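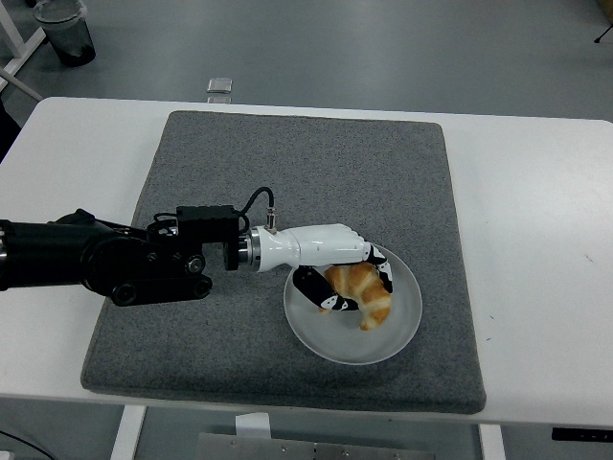
*Page last changed: May*

## Skevudura 3, reviewed by someone who didn't ask for a new charting tool

I make charts out of survey data, mostly county health surveys, and I've been using Gornetti for long enough to be grumpy about its menus. Skevudura 3 is supposed to replace it. The sales page promises "stories in seconds." I gave it a few weeks and two data sets.

The first was a sleep and exercise survey with 2,504 rows. Import went fine, apart from the date column, which it read as text until I retyped the header. Then it offered me a chart: a donut, with eleven slices, in eleven shades of teal. I don't know who wants that. You can switch to bars in two clicks, but the tool forgets your choice the next time you refresh the data, and you get your donut back.

Small multiples are the best thing in it. I put all the counties on one page with a shared scale, and the labels stayed readable. Gornetti makes you build each panel by hand. If that's most of your work, you may want to stop reading and go try it.

My trouble started with the second file. It has 1,820 respondents, and 212 of them skipped the smoking question. Skevudura counted every blank as a "no." There was no warning and no footnote, and the chart looked lovely. I only caught it because I'd already made the same chart in Gornetti and the bars didn't match. There is a setting for missing values — three levels down, under "Appearance" of all places — and it's off by default. For a tool aimed at people who report on health, I find that hard to forgive.

Color is a mixed bag. The default map palette, Varma, runs from pale yellow to a deep brown and prints well in grayscale. The diverging palettes put their midpoint at the average of whatever you loaded, so two maps side by side can use the same color for different numbers. You can pin the midpoint, one map at a time.

The interactive export I'd skip. Tooltips cover the bar you're pointing at, and on my phone they wouldn't close. Static SVG export is clean, with real text you can edit later.

The Kumwood template pack costs extra. It's mostly fonts.

I'm keeping the trial until it runs out, for the small multiples, and checking every total against the raw file. Anything that goes to print still gets made in Gornetti.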